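Opinion > Everyday Life > Language

By Chukwuemeka Oyewole
December
66 shares | 4 comments

I want to make a case for reading labels in languages you can't read. I mean all of them, the soup cans, the bus passes, the tiny folded sheet inside a box of cough drops. I've been doing it since I was a kid and I still think it's the cheapest fun there is.

My mother worked next to a grocery called Zeng, and I spent a lot of afternoons in there waiting for her shift to end. I knew maybe two words of anything on those shelves. But after a few weeks I could tell the vinegar from the soy sauce by one character, and I remember the jolt of it, standing in the aisle with a bottle in each hand, thinking: I read that! I hadn't, really. I'd matched a shape. But matching a shape is how all of us started, and I don't see why we have to stop at age six.

People usually tell me the phone can do this now. You hold it up, the words flip into English, done. I use it too (I'm not a monk) and it has saved me from putting fabric softener in the dishwasher. But I never remember a single word the phone gave me. What I remember is what I puzzled over.

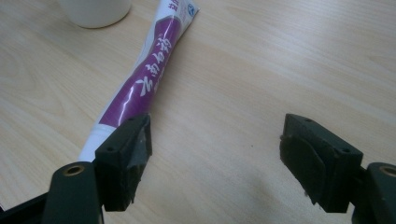

Schools could do so much more with this. Most of us met a foreign language as a verb chart, and the chart was fine, but it came without any stuff attached to it. Give a class of ten-year-olds a bag of packaging and let them loose! They'll find the numbers first, then the words that repeat, then the warnings, which always look like warnings. Take a tube of toothpaste with 云南白药 in big white brush-style characters across a purple band. The first two are Yunnan, a place you can go find on a map, and the third is white, and there's a kid in every class who'll now spot that third one everywhere for a month. The brush style is a lesson too, once they try to match those strokes to the tidy printed form in a dictionary. You could spend a whole morning on four characters and still have questions left over at lunch.

I tried a version of this at a Saturday-type club I help with, which we named Clotia for reasons lost to time. I figured I'd get ten minutes out of it. We ran over by 44. One girl worked out that the same word was on her crackers and her shampoo, and she would not let it go until we'd looked it up (it was "net weight," and she was thrilled anyway).

Now, a friend of mine thinks this is a shallow way to meet a language, all surface and no grammar. She's half right. You won't hold a conversation off the back of a noodle packet. But I've met plenty of people with years of grammar who freeze up at a menu, and I think it's partly that they never got to be playful with it. Being bad at something in your own kitchen, with no one grading you, is a lovely way to spend breakfast.

So my pitch is small. Next time you buy something with writing you don't know, leave it out on the table for a week. Look at it while the coffee brews. Copy one character or one word onto the back of an envelope, badly. Then look up that word and only that one.

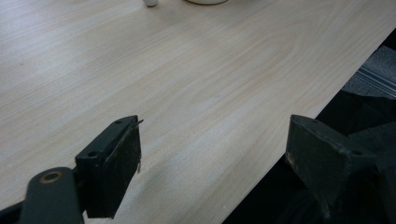 A plain tabletop, a good place for a word a week.

I'm on Georgian at the moment, thanks to a jar of plum sauce, and the letters look like little hooks and I'm completely in love with them. I have 2 down so far. If you've got a good jar, tell me what's on it!

4 comments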